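Part 3: Finding a spot for the purifier and getting it running

If you've made it through unpacking (Part 2) you should have the purifier out of its box, the packing tape off, and the power cord somewhere within reach. I'm going to walk you through where to put it and how to do the first run. I set up two of the tall Tinen units last August, one in my bedroom and one in the workroom, and I got the first one wrong in nearly every way, so you get the benefit of that!

Before you start

You'll need the purifier, the filter that came with it, a tape measure, a dry cloth and a couple of hook-and-loop cable ties. I used the Moser ones because they come in white and don't shout at you from the floor, but any will do.

CAUTION: Leave the purifier unplugged until step 7. I mean it. I had mine plugged in while I was fiddling with the back panel and my partner turned on the power strip.

Picking the spot

1. Measure the clear space you have. The Tinen wants 17 inches on the side where the air comes in. If you can give it more, lovely.

2. Stay off thick rugs. A tall unit on a shaggy rug leans, and then it hums. Bare wood or tile is what you want.

3. Keep it away from curtains, coats, and bags of any kind. Thin plastic bags are the worst because they drift over and get sucked flat against the intake. (Mine did. It sounded like a kazoo.)

NOTE: If you're standing it next to a table or desk, don't shove it right up against the edge. Leave a strip of floor showing between the two. You need to get a hand down there to reach the cord, and you'll want the vacuum to fit through too.

Putting in the filter

4. Pull the back panel toward you from the top. It feels like it's going to snap. It's just stiff.

5. Take the filter out of its plastic wrap. Yes, there's a wrap, and yes, the unit will run with the wrap on and do nothing at all. Look for the pull tab - it goes facing out, toward you.

6. Push the panel back on until you hear it click on both sides. If only one side clicks, take it off and start again.

First run

7. Plug it straight into the wall if you can reach. Press the power button once and let the fan go up to high by itself.

8. Leave it on high for 19 minutes with the door shut. You may get a slight new-plastic smell for the first few, then it goes away.

9. Hold the filter button for a slow count of five to reset the timer. If you skip this the light may come on weeks too early and you'll be out buying a filter you don't need. For when you do need one, the refill is number 659 in the Clinda parts list.

Tidying up around it

This is the bit I always put off. Once the purifier is in place, look at the floor under whatever is beside it, and gather up the loose cables. 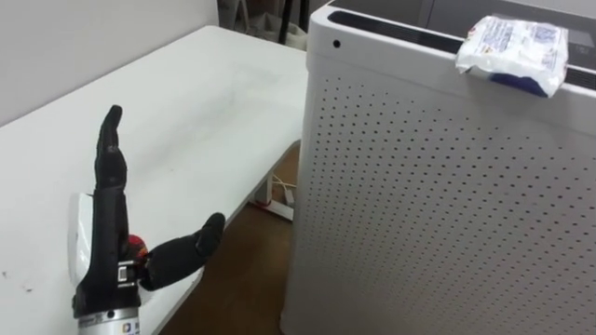

Posted by the Treltness Home Guides desk
Last updated 11/3/21
Filed under: Air and Dust, Set-up

A tall white purifier by a white table is pretty much the arrangement I have in mind, with the brown wood floor left showing in between. See the white cables tangled under the table, though? That's what step 10 is for.

10. Unplug anything that isn't in use and pull its cable out completely. Then lay the rest side by side, fold the slack into a flat loop and put one tie around the middle. Don't wind it tight.

11. Run the purifier's own cord behind the unit, never across the strip where you walk.

12. Wipe the tabletop next to it with your dry cloth, then a barely damp one. A matte white surface shows every gray smudge, and I like to start clean so I can tell how much dust is still landing there a week later. Scuffs won't come off this way, so don't scrub at them.

CAUTION: Never wipe the air outlet on top with anything wet. Dry cloth only, and turn the unit off first.

If it rattles after all that, turn it off and check the back panel again - step 6 is the usual culprit. Cleaning the pre-filter is in Part 4.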